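Buying the second arm, on paper first

January 2021 was when I finally put our equipment money into one spreadsheet. Before that it lived in three places: a notebook, my inbox, and Nadine Geagea's memory. Nadine runs the packing side at Tastance, where I look after machinery, and she remembers every quote anyone ever gave us. I do not.

We sell gift tins and jars. Tea, spice mixes, candied fruit. A lot of the day is someone picking up a small thing and lowering it into an open container. We have one arm on the jar line already, bought used, and it does one job. The plan is to get a second one that can move between jobs, and most of this post is about how I'm trying to work out what that will cost before we sign for it.

The first mistake I made was to start from the price of the arm. I had a quote from Vekilo and a quote from Özkan, and I spent two weeks comparing them as if that was the decision. They were close. Then Necati Akgül, who set up our jar line and still answers my emails, asked what was in the quotes for grippers, mounting, guarding, training and spare parts. The answer was very little. When I added my own guesses for all of that, the arm came to less than half of the total.

So I started over with the task. What does it pick up, what does it put it in, how wide is the opening, how deep is the drop. I wrote down 40 item and container pairs from our catalog. Some are easy. Some have so little space between the item and the rim that a person has to wiggle them in.

Yichen Zeng does simulation work and agreed to a small paid job for us. We didn't give him our products at first. He already had a set of test objects, and round things going into round openings were close enough to tell us whether the type of arm and gripper we were looking at made sense. It cost less than one day of an integrator's time on site, and we didn't have to ship anything. 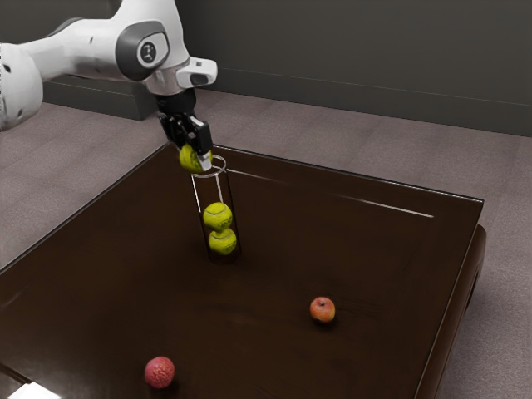
Do you need to buy the simulation software yourself to do this?

Hiring someone who already has it set up is cheaper for a shop our size. We priced a license and the computer to run it, and the pair would have eaten the whole line I'd set aside for grippers. If we were changing products every month I'd look at it again.

What I wanted from Yichen's runs was a short list of things to ask the vendors. I got one. How much room do the fingers need on each side of the item when it reaches the opening? Does the gripper let go above the rim or does it have to follow the item down? What happens if the container is an inch from where it should be? Vekilo answered all of it in writing. Özkan answered the first one and offered a phone call about the rest, and the call was useful, but I like having things in writing when I'm going to be spending other people's money.

The question about containers being out of place turned into a budget line. If we want the arm to find a tin wherever it lands, we need a camera, a mount, lighting, and someone to set it up. If we build a fixture that holds the tin in one spot, we need some aluminum and an afternoon. Libor Mikuš in our shop says he can make the fixtures for four of our tin sizes. That covers most of what we ship. I took the camera out of year one and put it in year two with a question mark.

Shiny containers are a separate worry. A third of our tins are polished inside, and I had been told by two different people that reflections give vision systems trouble. I asked Yichen to include something like that so we could look at it before paying for a real trial.
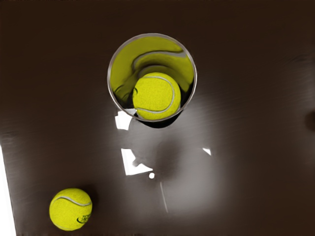

For now the polished tins stay with the people who pack them, and the plain ones are what I'm costing the arm against. That lowers the number of units it would handle, so the payback gets longer. I'd rather show the owners a longer payback I can defend.

The spreadsheet now has these lines in it. Arm and controller. Two grippers, one to use and one on the shelf. Pedestal and floor work. Guarding and the safety review. Fixtures. Setup by the vendor or by Necati. Training for four people. Downtime on the line while it goes in. Spares. And a contingency that I set at 15 percent and Nadine raised to 20.

Downtime is the one I had left out completely. Nadine caught it. Our line packs 144 boxes on a normal shift, and if we lose shifts in the fall that hurts a lot more than in spring. So installation is penciled in for May, which means an order soon, and both vendors have told me their lead times could move.

I also asked Kadir Dağdelen at Brilton what he'd do differently. They make soap, and they bought an arm a while before we bought ours. He said he would have paid for the vendor's setup and skipped the extended warranty. He also said to measure the doorway. I measured it. The pedestal fits if it comes in on its side.

Still open: whether to lease. The lease makes the first year look better and the total look worse, and our accountant wants to see both versions with the same assumptions. I'm doing that this week. I also need a real number for floor work, because the one I have is from when we put in the jar line and the concrete on that side of the building is newer.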